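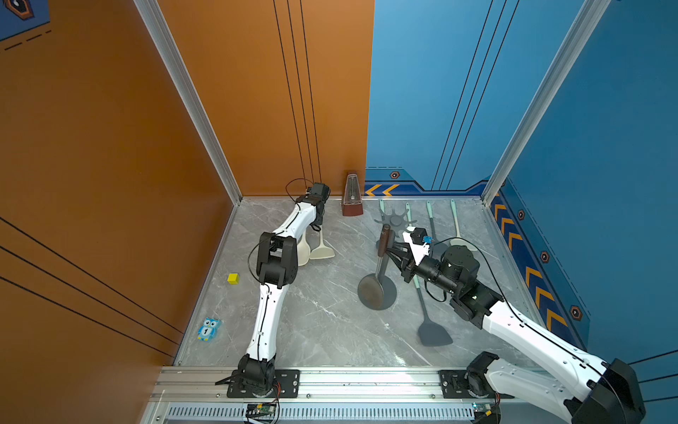 Home > Builds > Checklists > Forum
Filed under: Shop Safety

Nodby two-arm cell, pre-run check
Tuesday, August 19, 2025

Base plates tight on rail – OK. All 4 bolts redone on the left one, and wow, what a difference!
Corner posts square – OK
Cables clear of joints – WATCH. Left wrist cable loops up high, add a clip.
Boards under the arms, wires seated – OK
Grippers open on power loss – OK, tried it 6 times
Stop button – OK, both arms
Pan handle grip – slow speed only for now
Loose utensils – move the 2 spatulas away from the left arm before a fast run

Love how this is coming along. Next up, the Makori clips.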